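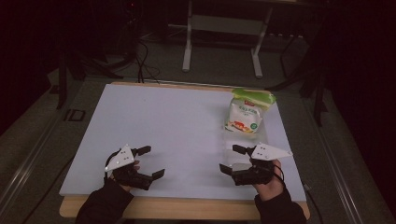 3.2 Rules for Two-Handed Packing Demonstrations

We were delighted by how far a short rulebook could go. The Kastavard protocol asks operators to begin with both grippers open, keep the food bag and clear plastic on the white surface, and leave the fingertips in view. Each of our 17 operators practiced these rules before recording up to 400 demonstrations.

Figure 4. Bag and translucent tray, seen from one hand-held gripper.

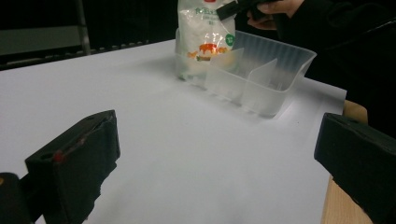 When should a demonstration be thrown out? Discard it if the operator breaks a starting rule or touches the bag with bare fingers; a slow or clumsy grasp stays in the set and is tagged for review.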